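Skip to content
Home | Papers | Builds | Parts | Contact
Search this site Enter keywords Go

4.2 Placement in a clear rack

The Larkent arm was built on a shared bench in the Olley workshop, out of parts that other members had stopped looking for. Its wrist camera is mounted close to the gripper, so that the gripper blocks a fair share of every view. We moved the mount in June and it blocked a different share.

Transparent racks were chosen because we already owned one. A clear tube going into clear plastic gives the depth estimate very little to hold on to, and our first version of the planner, Temba, preferred to aim at reflections. It did so with great confidence. The errors in Figure 3 come mainly from this stage, where the tube is above the rack or partway through it and the rims of the holes overlap in the camera view.

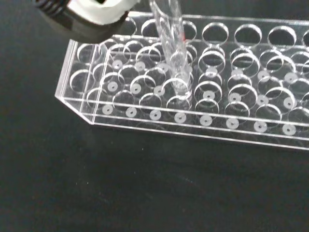
Figure 3. Tube held upright by the gripper, lower end in the rack.

We ran 146 placements with the revised planner. Of these, 37 needed a second approach and 7 were stopped by hand, in most cases by the author whose tube it was. A retry lifts the tube clear of the top plate, shifts it sideways and lowers it again at half speed. Training used 3,000 labeled views, all labeled in the evenings, and the quality of the labels falls off noticeably after ten o'clock.

The Skirnano force sensor did better than we had any right to expect from its price. With the camera ignored during the last part of the descent, contact with a rim showed up early enough to stop the arm. We kept the camera for everything before that, having already spent the money.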